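3.2 Where the desk things go

I should say up front that I came to this part of the Nundwood study expecting drawers to matter most. They didn't! Across 342 desk logs, people kept coming back to whatever hung at eye level – baskets, racks, anything with mesh you can see through.
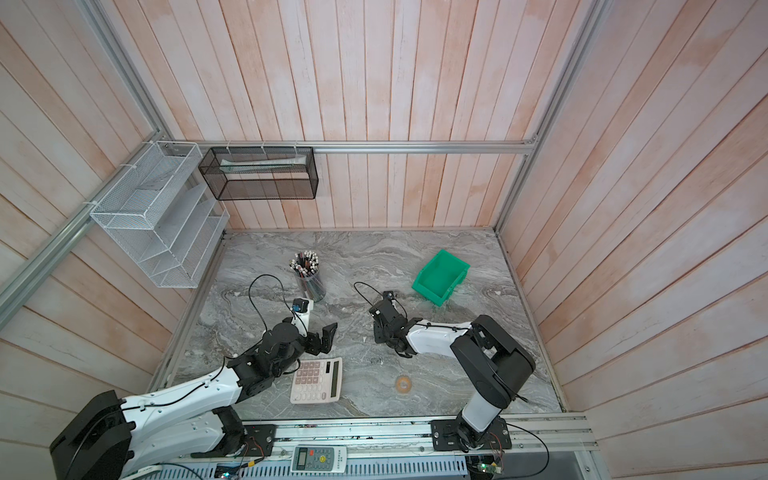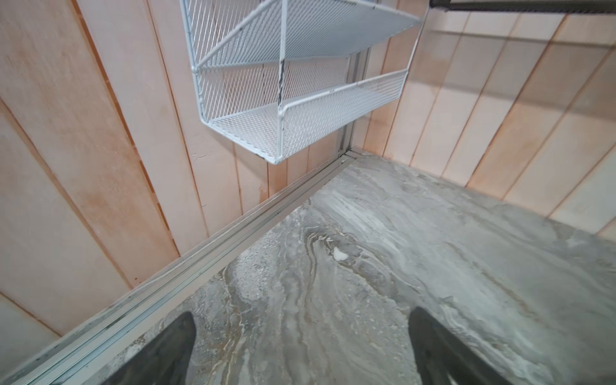

Figure 2. White wire-mesh storage on a plank wall beside a marble-patterned surface.

We scored each log twice, 14 days apart, and I redid the Plosetmont set myself (my first pass was sloppy). Pens hardly moved between scorings. Loose paper was all over the place, so I treat it separately in the next section.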